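Joly Hand Grippers, Six Weeks In: Good Jaws, Bad Manners

Rating: 3 out of 5

I do laundry for a living now. There was a degree involved at some point. Our group collects folding demonstrations, which means a person holds a pair of instrumented grippers, folds a shirt with them, and the shirt, the grippers and the person's patience are all logged for a robot to learn from later. We bought two pairs of the Joly hand grippers from Zestden to replace a set we'd built ourselves, and I was asked to write up whether anyone else should do the same.

The short version is yes, if you're willing to take a screwdriver to them on day one and you read the part below about the trigger.

What you get for 800 dollars a pair: two grippers, two coiled cables, a calibration block, a pouch of spare finger pads and a manual that has been translated by somebody who was in a hurry to get to lunch. Setup took me most of a morning. The software found the left one immediately and the right one after I'd unplugged it, sworn at it and plugged it back into the same port.

In the hand they're good. Each one weighs less than our homemade ones did, the fingers close evenly, and the pads hold thin cotton without chewing it. Thibault Hoarau, who has the biggest hands in the lab, found the grip cramped after an hour. Lungile Mokgethi has small hands and found it cramped after an hour too, so at least it's fair.

Now for the fault. In the second week, the right gripper of pair one started telling the log it was open when it was shut. It didn't do this all the time. That would have been kind. It did it for a fraction of a second, usually when the cable was being pulled toward the wrist, and then went back to behaving like a professional. Nothing flashed or beeped. The little status light stayed a confident green throughout.

We found out because the robot did. We trained a small policy on what we had, put it on the Osia arm, and watched it pick up a T-shirt by the shoulders, lift it beautifully, and let go. Then it carried on folding the air. It finished, too, with a nice pat at the end.

So I went back through the recordings. Out of 215 episodes, 61 had at least one false open in them. I checked each one against the video, which took the better part of a week and has changed how I feel about sleeves. The cause is a position sensor connector seated in the grip with no latch and nothing to take the strain. Pull the cable at the wrong angle and the connector lifts just enough to lose its signal, at which point the firmware reports zero. Zero, in Joly's scheme, means open. Whoever decided that a missing reading and a fully open hand should be the same number, I'd like a word.

That's the part I'd call a safety matter. With laundry, the worst outcome is a shirt on the floor. But Zestden sells these same grippers for live teleoperation, where the number from your hand goes straight to the robot's. If that robot is holding a pan, or anything above anyone's feet, a loose connector becomes an order to drop it. We've stopped using them live until the firmware can tell the difference.

Support was polite. The first reply suggested I check that the gripper was closed. The second, from an actual engineer at their Niddale office, admitted the problem, sent new latching connectors at no charge and promised a firmware change in December. The connectors took me 40 minutes a gripper to fit, nine of those spent looking for a screw. 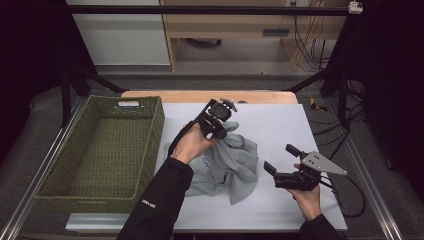 Since the swap I haven't seen a false open, and I've been looking, partly out of diligence and partly out of spite. We also leave a lot more slack in the cable than we used to and run a wiggle test before every session: close the jaws on a folded cloth, work the cable in a circle, watch the trace. If it twitches, that gripper goes back in the drawer.

A few smaller complaints. The coiled cables are springy enough to drag a sock off the table. The pads pick up lint and want wiping with a damp cloth more often than the manual says. Thick fabric, hoodies especially, needs a second go at the hem, though my own fingers have the same trouble. And the case has foam cutouts for everything except the calibration block, which rattles around in there like a loose tooth.

Would I buy them again? Yes — but I'd order the latching connectors in the same email, and I'd ask in writing which firmware they ship with. Pair two has its new connectors as of this morning. I'm keeping the old ones in a jar on my desk, labeled OPEN.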